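How Do You Test a Robot's Hand?

By Liliana Zuccaro

Pick up a pencil. Now pick up a grape. You probably did not stop to plan either one. Your hand opened to the right size, closed, and squeezed just hard enough.

A robot has to be set up to do each of those steps. The part that does the grabbing is called a gripper. Some grippers have two fingers, some have three or more, and some have no fingers at all and use suction, like a vacuum cleaner hose stuck to a sock. To find out which one is best for a job, engineers try them out on the same things, over and over.

Blocks, balls and baskets

You might expect a robot lab to be full of strange equipment. A lot of the testing is done with objects you could find in a toy box. 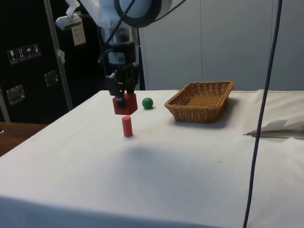 Photo: Binta Idahosa / Rasero

The gripper holding the red block has two fingers. They squeeze from opposite sides, the way your thumb and first finger do when you pick up a sugar cube. A block is a good first test. It has flat sides, so the fingers have plenty to press against.

A cylinder is harder. Its sides are curved, so each finger touches only a thin strip of it. It can also tip over if a finger bumps it on the way down.

A ball is harder still. It rolls. If one finger touches it before the other, the ball may be gone before the gripper closes. Small balls are the worst, and the testers at Rasero keep a box under the table for the ones that get away.

The basket is where things get dropped off. Putting something down sounds easy, but the robot has to stop at the right height and open its fingers without hitting the sides.

Making the test fair

Olumide Briggs compares grippers at Rasero. In September his team started testing two of them, called the Treken and the Stelis. Each gripper gets 20 tries with each object. Then the team changes something, such as how fast the arm moves, and does 20 more.

"If I give one gripper the block and the other one the ball, I haven't learned anything about the grippers," he says. "They have to do the same job."

You may have heard this called a fair test at school. You change one thing and keep the rest the same. For a gripper test, that means the same objects, the same table and the same arm speed.

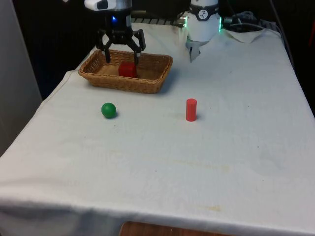

A try counts only if the object ends up inside the basket. Dropping it on the cloth is a miss. Letting go too early and having it bounce off the rim is a miss too, even if the grab was perfect. The team writes down what kind of miss it was. A gripper that drops things on the way needs a different fix from one that never gets hold of them.

So far the notebook has 2,933 tries in it. The first 900 were done with an older controller, so they are kept on separate pages. A controller is the computer that tells the arm and the gripper when to move.

Why not just use the strongest one?

Squeezing harder helps with a block. It does not help with a ripe tomato. A gripper that will pack fruit needs a gentle touch, and one that will lift metal parts needs a firm one. Many grippers can be set to squeeze more or less, and that setting gets tested as well.

Try it yourself

You need a pair of kitchen tongs, a bowl, a toy block, a small ball and a glue stick with its cap on. Stand the glue stick on its end. Use the tongs to move each object into the bowl, one at a time. Do 20 tries with each and keep score. Then do it again with the tongs in your other hand.

Words to know

Gripper: the part of a robot that holds things.
Controller: the computer that sends orders to the robot.
Fair test: a test where only one thing is changed at a time.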